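Hellham College of Design and Trades
Interior Materials I
Handout 9: Woven Upholstery Fabrics for Seating

Issued 23/07/2025

Purpose of this handout

Students are expected to read this handout before the practical class and to bring it with them. It covers the selection of woven cloth for domestic and light commercial seating. Leather, coated fabrics and pile fabrics are treated in later handouts and will not be examined in this unit.

1. Terms

Warp: the set of yarns that runs the length of the cloth and is held under tension on the loom.
Weft: the yarns that pass from side to side across the warp.
Selvage: the finished edge on each side of the cloth.
Railroading: turning the cloth so that the selvage runs along the width of the seat.
Hand: the feel of a cloth when it is touched or folded.

In written work, "fabric" and "cloth" may be used for the same thing. "Material" should be avoided, as it can also refer to foam, webbing or timber.

2. Weave and appearance

Most seating cloths are made in plain weave, twill weave or a variation of one of them. Plain weave passes each weft yarn over one warp yarn and under the next. It gives a level surface and resists snagging well when the yarns are set close together. Twill produces a diagonal line and usually drapes more easily around a curved edge.

Color may be added to the fiber, to the yarn or to the finished cloth. Where yarns of two or more close shades are woven together, the surface takes on a speckled look that tends to hide lint and light soil. A cloth of one flat shade shows both more readily. Grays of this mixed type are widely specified for waiting areas and shared living rooms.
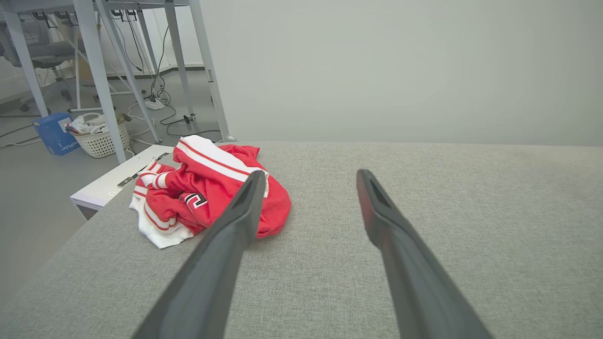
The shade of a cloth should be judged in the room where it will be used. A small swatch viewed under shop lighting will often look warmer or cooler than the finished seat. Students should ask for a cutting large enough to lay over the arm and the front edge, and should look at it once by daylight and once by lamplight.

3. Abrasion

Abrasion testing rubs a sample of cloth against a standard surface until a set amount of wear is seen. Results are given in cycles or double rubs, depending on the method. The two are not interchangeable, and a figure quoted without its method should not be relied upon.

A high result does not promise long life. Cloth on seating also fails through seam slippage, pilling, fading and poor cleaning. In the Zellthorpe case study used in this unit, 222 seats in a residential hall were inspected after four years of use. On 40 of them the cloth had failed, and most of the failures were at the seams. The case study is available in full at the library desk and should be read before the written assignment is begun.

4. Cutting and fitting

The grain of the cloth must be straight on the seat. A slight error is hard to see on the cutting table and plain to see on the finished piece, above all where a long front edge gives the eye a line to compare it with.

Rounded edges need particular care. The cloth is first fixed at the center of each side and then worked outward toward the corners. Fullness at a corner should be eased over as wide an area as possible before any pleat is made. If a pleat is needed, it should face the back or the floor.

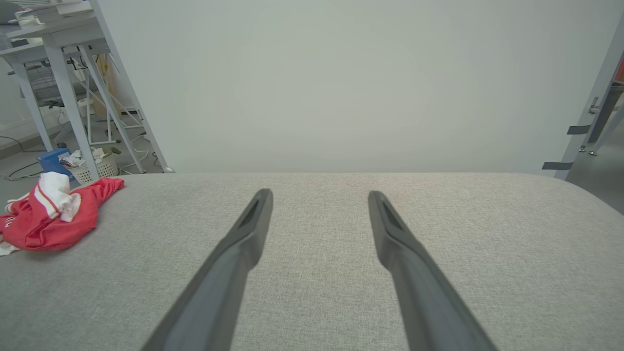

Padding is normally placed between the foam and the cover. It softens the outline, fills small hollows and lets the cover move without dragging on the foam. Too thin a layer leaves the cover loose after a short period of use.

5. Care

Cleaning codes are supplied by the mill and differ between cloths of similar appearance. The code must be passed to the client in writing. Regular vacuuming with a soft brush head is suitable for most flat weaves. Spills should be blotted from the outside inward, never rubbed.

6. Preparation for the practical class

Each student will be given three cuttings from the Molia range and two from the Kelemen range. For each cutting, record the weave, the fiber content, the width, the direction of the warp and the cleaning code. Mark the face side with chalk.

The sample library holds 1,409 cuttings, filed by weave and then by color. Cuttings may be borrowed for one week and must be returned with the label attached.

Written assignment: choose one cloth for a three-seat sofa in a shared lounge and justify the choice in no more than two pages. Attach the cutting to the front sheet. Work is to be handed in at the department office.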